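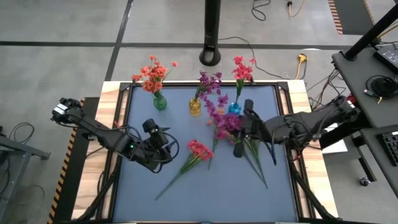
Flower sorting by teleop: stems slip when I hand over to the left arm

Asked by Nayeli Valderrama, Sun 8 September

I'm recording demos for a two-arm task, putting artificial flowers into three small glass vases by color. I drive both arms by remote control. The right arm grips the purple stem near the head, and that part goes fine. When I try to pass it to the left gripper it turns in the fingers and the long end drags across the table. I have 186 episodes and 69 of them have a bad handover. Do I keep those or throw them out? Would it be better to do it all with one arm?

2 answers

Boonsong Khamphan
Throw out the ones where you dropped it. Keep the ones where it turned and you fixed it, the policy needs to see a recovery. Don't keep all 69 just to get the count up.

Gripping near the head is your problem. The stems are long, so all the weight hangs off one side and any small bump swings it. Pick it up lower down, close to the middle. Slow down for the handover and let both grippers hold the stem for a moment before you open the first one. Also check your wrist cameras. If the blossoms block the view at the moment of the pass, the policy won't learn much from it.

I would record 30 clean ones the new way and train on those before doing more.

drurkside_lab
one arm is easier. we did 700 with two and went back to one. what rate are you recording at?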